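Search this site Search

Gurnside Community Grants – Progress report to the fund
December
By the Viker Trust

The Trust is pleased to report on the second half of the grant period. The repair of the Gurnside reading room is complete and the building reopened to the public in October.

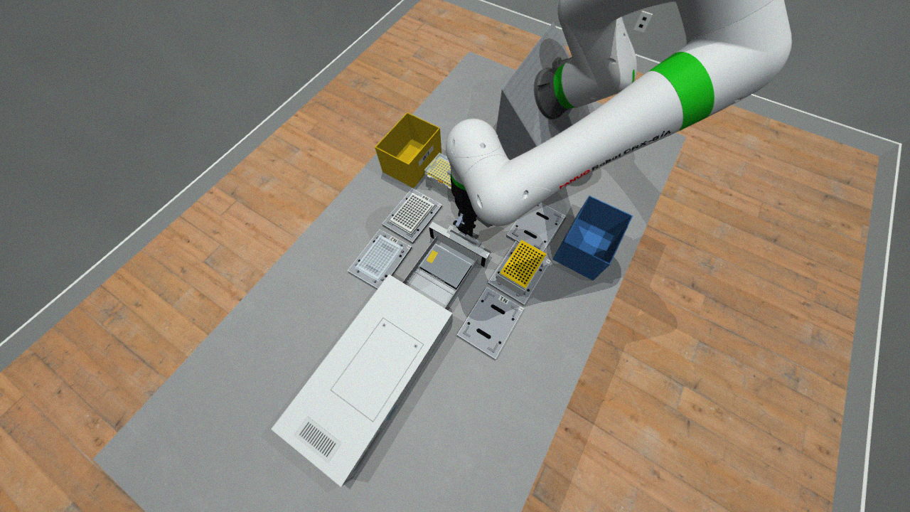 2 min read

The roof over the east side was stripped and re-slated by Cabrera, who also replaced the gutters on the lane side. Damp in the back wall proved worse than the survey suggested, and the plastering was held over for two weeks while it dried. An additional cost of £2,000 was met from the contingency – no further call on the fund is expected.

We use cookies to improve your visit. Accept Manage settings

Opening hours now include two evenings a week. The local history group has returned and the homework club has a waiting list of 12. Loans of large-print books remain below the level set out in our application, and we are in discussion with Celta, our supplier, about a wider choice of titles.

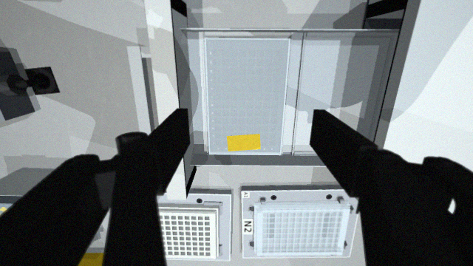
A plate with a faint grid of marks, between two black gripper fingers.

The side entrance ramp is the one item outstanding. Planning consent was granted in November, and work will begin once the ground is fit. The Trust asks that the final payment be held until the ramp has been inspected. Full accounts are attached at Annex 2.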